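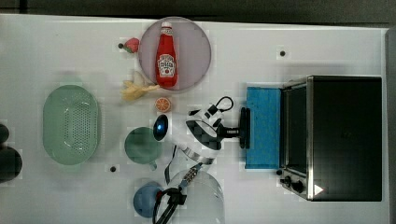
Ketchup on its plate, toaster oven to the right.

I grew up in Sestska, 5 kilometres from the Argate power station, so I read every piece of news on it twice. In October the operator, Golob, said that reactor 2 will stay closed until the cooling pumps are checked. My neighbours were not surprised. We have heard the test siren so often that the dogs do not bark any more.

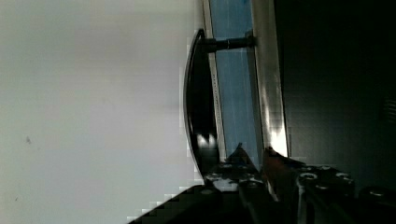
What the meeting told us

The hall in Stikeck has 100 chairs and I had to stand. Tainá Peixoto, an engineer from the station, answered questions for three hours. She explained the pumps well, but she could not say who will pay for the new ones. 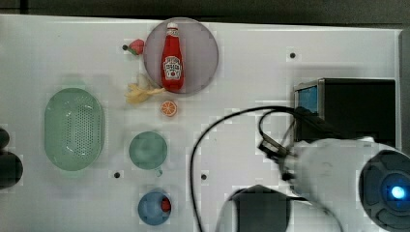 I also asked her about the iodine tablets, as ours are past their date. She wrote it down and promised a letter to each house. I am still waiting for mine, and my mother is waiting for hers.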